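Right, I've been promising this for ages so here goes. A thread about the best innings I ever saw in person, played by a woman hardly any of you will have heard of, at a softball ground with one toilet. Bear with me, it's long.

The player is Viera Šindelář. Shortstop for Stillstead for most of her career, and if you only know her from the cup final photo with the mud up to her elbows, you know the wrong game.

The one I mean was in June, away at Zornau, second leg of the league semi. Stillstead had lost the first leg by 4 and the rule then was total runs over two games. So they had to win by five, at a ground where they'd never won by more than one.

If you've not been to Zornau - it's a football pitch that somebody talked into being a softball field. The right field fence is properly short and left field goes on until you reach the allotments. Every right-handed pull hitter in the league hated the place. Viera was a right-handed pull hitter. You see the problem.

I'd gone with my uncle, who was keeping the book for the club newsletter, and I still have his scoresheet. Pencil, thank goodness, as there was a lot of rubbing out in the fifth. Everything below comes off that sheet or out of the newsletter, apart from the bits I've plainly just remembered.

Viera was hurt, too. She'd jammed her left thumb on a slide the week before and couldn't close her hand properly round the bat. The newsletter says she was "rested" from batting practice. She wasn't rested, she was sat on an upturned crate with her hand in a cool bag full of ice lollies. I know this because I was given one of the lollies.

First time up she grounds out to second. Nothing swing. You could tell she was letting go with the bottom hand early, and the Zornau bench could tell as well, because the outfield came in about ten steps for her next go.

Second time up, third inning, still no score, runner on second. She bunts. Nobody in that park had ever seen her bunt! The third baser fields it, looks at second, looks at first, and by then there's no play anywhere. Next batter hits one into the gap and they're both in. 2-0.

The Zornau pitcher that day was a tall lefty called Kun, and she was brilliant, I want to be fair about this. Rise ball that started at your belt and finished at your nose. Seven strikeouts by the end of the fourth according to the sheet, and my uncle has written "too good" in the margin next to one of them. 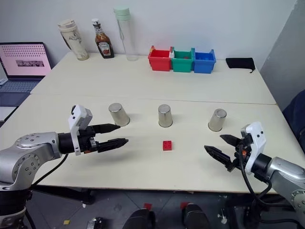
Tomasz replied to the bunt post to say I've got the inning wrong, it was the second, and he was standing behind the backstop so he should know. He also reckons the runner was on first and got to second on a wild pitch while everybody was shouting about something else.

Tomasz, I've just been back to the sheet and it's the third, it's there in pencil. But you're right about the wild pitch! There's a tiny WP squeezed in the corner of the box that I'd taken for a smudge. So thank you, and that's one up for the backstop.

Anyway. The fifth. Zornau get one back on two singles and an error (not Viera's, though she tried to claim it afterwards to spare the girl at first). 2-1. My uncle goes very quiet and starts sharpening his pencil, always a bad sign.

Bottom of the order comes up for Stillstead in the sixth and somehow two of them walk. Kun's tiring. You could see her blowing on her fingers between pitches. Then a fly ball, one out. Then a hit batter, and it's bases loaded for Viera with the bad thumb.

The outfield's in, remember. They've had her down as a bunter since the third. The left fielder was so shallow she could've joined in the infield chat.

First pitch, rise ball, she lets it go. Second pitch, same thing, she fouls it off and has to step out and shake her hand. I can still hear the noise she made. The umpire asks if she's all right and she just nods and gets back in.

Third pitch didn't rise. That's all it was, one that stayed flat. She hit it over the left fielder's head and it just kept rolling, down the slope, through the gap in the rope, right up to the allotments. No fence out there so it's live. Everybody scores. Viera scores, standing up, holding her left hand against her chest like it was a bird.

6-1. Five runs. Exactly what they needed, with an inning still to play.

The last inning took forever and I watched most of it through my fingers. Zornau got two on. Then a hard ground ball to short, and she took it backhand and flipped it to second out of the glove, as the other hand was no use for anything by then. Out. Game over, tie won by a single run over the two legs.

The newsletter gives the crowd as 133, which I think includes the dogs. Over the years I've met nearly 1,000 people who say they were there.

She missed the next 4 games with the thumb. The ball's in a case at the Tavemico bar round the corner from the old clubhouse, next to a darts trophy, and the label has the score wrong. I've mentioned it to them twice.

If anybody has Zornau's own scoresheet from that day I'd love a look at it, mainly to see what they gave her for the bunt. My uncle put it down as a hit. I think a strict scorer might have said fielder's choice, and he won't discuss it.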